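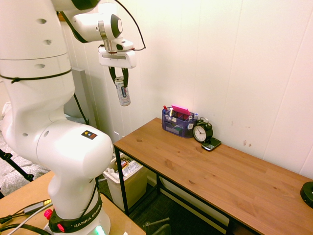 A Hollis woman is one of the voices in a new series of radio programmes about living with anxiety and panic attacks.

Denise Bramwell, 58, speaks in the first programme about the years after she gave up her job in a building society, when she found it hard to leave the house on her own. She is joined by Amirul Hartono, from Godetlow, who began having panic attacks while he was at college.

The series is called Open Window and was made by Rasha Hijazi at the community station in Hollis. Each programme lasts 30 minutes and is built on a conversation between two people who have been through something similar.

"I didn't have a word for it at the time," said Denise. "I told people I was busy. My sister did my shopping for the best part of a year and we never once talked about why."

She went to her GP after missing a family wedding and was put in touch with a counsellor. She still has bad days, but now takes the bus into town most mornings and sings with a choir.

Amirul said he had been nervous about his parents hearing the programme. "My mum listened to it twice. She rang me and asked what she should do if it happens when I'm at home. That was a good phone call."

Later programmes look at sleep, at becoming a father, and at going back to work after a long illness. Majdi Tarawneh, a mental health nurse, answers listeners' questions at the end of each one.

The first programme can be heard now on the station's website, and the rest will follow up to the end of November. A listening evening will be held at Godetlow library, with tea and coffee from 7pm. Entry is free and there is no need to book.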